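2018-11-27

I've had a few emails since I moaned about the Trurnier video, most of them asking whether I'd ever stood in a room with one of these machines. Fair question. I hadn't when I wrote it, and now I have, because Kerubo Urio read the post and invited me over to Prullcombe to watch her group teach a pair of arms to deal with a wardrobe.

I'll say first that they were very decent to me, considering. Tolera Dinsa let me have a go at the controls, which I'll come to, and I was given a cheese roll.

The video, if you missed it, shows an arm taking a shirt off a rail and laying it on a bed. The caption says the arm "learned by watching". I took that to mean it had looked at a person doing it. The way they work at Prullcombe, and I gather the way most people work, is that somebody drives the arms by hand. You hold a pair of handles, the arms copy your movements, and everything gets recorded: where each joint was, what the cameras saw, when the gripper closed. Do that enough times and you feed the lot into a program that tries to guess what you would have done next. "Watching" is a generous word for it. The program had its hands held the whole way.

How many is enough? Kerubo has 1416 recordings so far and she won't say it's enough. I liked her for that. She also showed me how many had been thrown away (it's a separate folder and it isn't small), usually where the driver dithered or knocked a hanger and spent ages putting it right. I asked whether the dithering might be the useful bit, seeing as that's where I'd expect a machine to need help. She said they argue about it. Erick Mrema wants to keep the fumbles in, Kerubo wants clean runs, and so far Kerubo wins.

Then my turn. I drove for over two hours, with breaks, and I was dreadful. My hands know what cotton feels like between finger and thumb, and the handles tell you nothing at all. You go entirely by eye. I kept closing on air in front of a sleeve, or pushing the sleeve away and then following it along the rail like someone chasing a bus. Tolera can do it neatly, but he's been at it since May, and even he slows right down when he gets near cloth. So when people say the robot will be as good as its teacher, bear in mind that the teacher is a clever man working with no sense of touch.

My other grumble is about what gets left out. Somebody picked the job, somebody set the room up, somebody decides when a run has gone well. When the clip goes online all you get is the arm. Stella Shemweta, who looks after the recordings, agreed with me up to a point, then said that nobody complains when a cookery programme skips the washing-up. I've been trying to think of an answer to that and haven't got a good one.

Would I pay for one? No. I asked to see it run by itself on clothes it hadn't practised with and was told that wasn't ready, so I have nothing to report there, and I'd be suspicious of anyone who did.

What I have changed my mind about is the choice of task. I'd called it a silly one, a job any child can do, and I take that back. A real wardrobe is a horrible thing to reach into with two flat white gripper plates. Look at that pale green frilly affair under the white shirt, tiers and tiers of it, spreading nearly to the floor: which bit is the edge? Where would you pinch it? Everything is jammed up against its neighbour, and the see-through thing near the middle would have had me beaten before I started. I'd like to see the Trurnier arm try that one, in a single take, with the driver standing where we can see them.

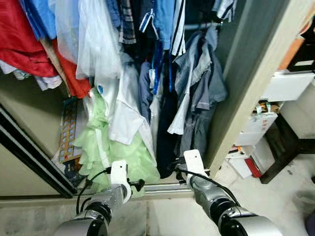
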